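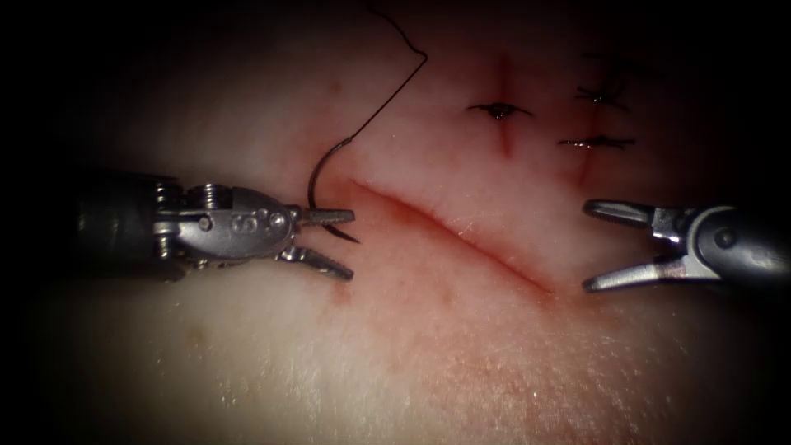

Needle driver (left) and open grasper on the suturing pad at the Eltcombe bench.

Instrument comparison: first results from the Eltcombe bench

2 April is the cut-off for comments on the jaw trials, and the interim figures are now on the shared drive. The work compares two sets of jaw inserts for the needle driver, the Vaher pattern and the Condeo pattern, with the arms, the controller and the viewing camera left as they were for the winter tests. Luzius Aigner ran the sessions and Reet Grīnberga wrote the logging software.

Each operator closes a set of short incisions in a synthetic tissue pad with interrupted stitches, using black thread and a curved needle. The needle is driven from the left and received on the right. Joint positions and motor currents are logged throughout, and the camera is kept at one focus setting for the whole set. So far 12 operators have finished both patterns.

The main measure is needle slip, taken as any turn of the needle in the jaws between pick-up and entry into the pad. With the Vaher inserts, 41 slips were logged across all operators. The Condeo count is not yet final, as one log file has to be replayed against the video before the events in it can be accepted. No comparison of the two should be quoted until that is done.

Wrist cable tension was checked at the start and end of each session. It fell slightly on the left arm over the course of the trials. The drop was within the service limit, but it adds a small amount of backlash in wrist pitch, and the later sessions will be corrected for it.

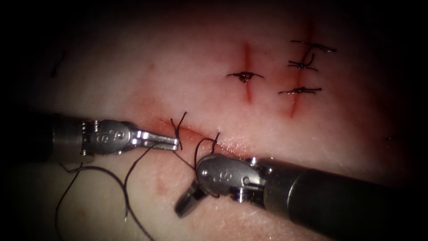 Knot tying takes up most of the time in every session. Operators who leave a long tail spend more of it clearing thread from under the left instrument before the next throw. The controller does not register this as an error, so it has to be marked by hand from the video. Reet has added a key for it in the new build of the logger, together with one for thread caught on the clevis.

Lighting was left unchanged. Several operators asked for a wider lit area, as an instrument shaft is hard to judge once it passes into the dark border. A second lamp was tried on a spare pad and gave too much glare from the surface. A diffuser is on order from Zurnutska.

Motion scaling was fixed at 3 to 1. Two operators preferred a finer setting for needle entry and a coarser one for pulling thread through. Switching between them by foot pedal is possible with the present controller and will be tested in June. The inserts will also be inspected for tooth wear at 600 closures, using the same needle size.

Anyone wanting a bench slot for the June round should send Luzius their preferred times and say whether they have used the left-hand driver before.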